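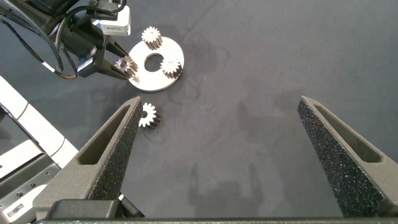 tallowmill
Are you putting grease on the pins before the gears go on, or after? I always do it before. A thin smear on each pin, slide the gear down, spin it with a fingertip, then on to the next one. If you wait until they're all seated you end up pushing grease around the outside of the teeth and hardly any gets into the bore.

benchnorth
Before, but I haven't got that far. I'm doing a dry fit first. It's the carrier out of a Pevomska drive, the one with the white plate. All I want to know for now is whether the small spur gears turn freely with nothing on them.

tallowmill
OK, a dry fit makes sense. Do they?

benchnorth
Mostly. One feels tight for the last bit of travel and then it's fine. I had it on and off the pin a few times and couldn't see a burr.

quarry_road
Swap it to a different pin. If the tightness follows the gear, it's the bore. If it stays put, it's the pin. Don't start sanding anything until you know which.

oldsprocket
I wouldn't swap them at all. Gears that have run together for years have worn to match, and so have the pins. Mark each one with a paint pen and put it back where it came from, same side up.

quarry_road
That's good advice for a used set. Benchnorth, are these used?

benchnorth
New gears, old plate. I got them from the Pappas counter in Mandanville. The old ones had chipped teeth.

oldsprocket
Then swap away, I take it back. But I still mark which face goes down. Spur gears look the same both ways, and a lot of them have a slightly bigger chamfer on one side. The chamfer goes toward the plate so it clears the fillet at the bottom of the pin. If yours is tight only at the very end, I'd look there first.

benchnorth
Will check with a loupe tonight.

fernleaf88
Slightly off topic, what do you all work on? I use a dark gray mat because small silver parts show up on it. I had a white tray before that and kept losing pins against it.

tallowmill
Dark here too. Mine is badly stained and I don't care. I do go over it with tape before an assembly, to pick up grit.

quarry_road
I use a tray with a lip. Gears roll. I've been on the floor with a flashlight more than once.

oldsprocket
Lay them flat and they don't roll. A tray is one more thing to clean.

quarry_road
They land however they land when you drop them. I'll keep the lip.

benchnorth
Update. Oldsprocket had it, there's a bigger chamfer on one face. I flipped the tight gear and it drops all the way down now. The others must have gone on the right way by luck. I also wiped the plate, and there was dried grease at the bottom of two pins that I'd missed.

oldsprocket
Good. What grease are you going to use?

benchnorth
I have a tub of Dostetus that I opened in February. Is that all right for steel gears?

tallowmill
I've used it in a drill and a winch and had no complaints. Stir it if there's oil sitting on top.

fernleaf88
I'd go with something thinner for gears that small. The thick stuff makes them feel sluggish and you can't tell if anything is binding.

tallowmill
It loosens up after 20 minutes of running. Thin oil ends up in the bottom of the housing and the top gears run dry.

fernleaf88
Depends how the housing is sealed — mine holds oil fine. We can disagree on that one.

benchnorth
I'll try the grease and open it up again after 300 hours to see what it looks like.

Last reply 18 August 2019 — 1,163 views

Home Forums New Posts Gears and Drives Hand Tools Classifieds Search Log In

Contact us | Forum rules | Copyright the forum and its members | Back to top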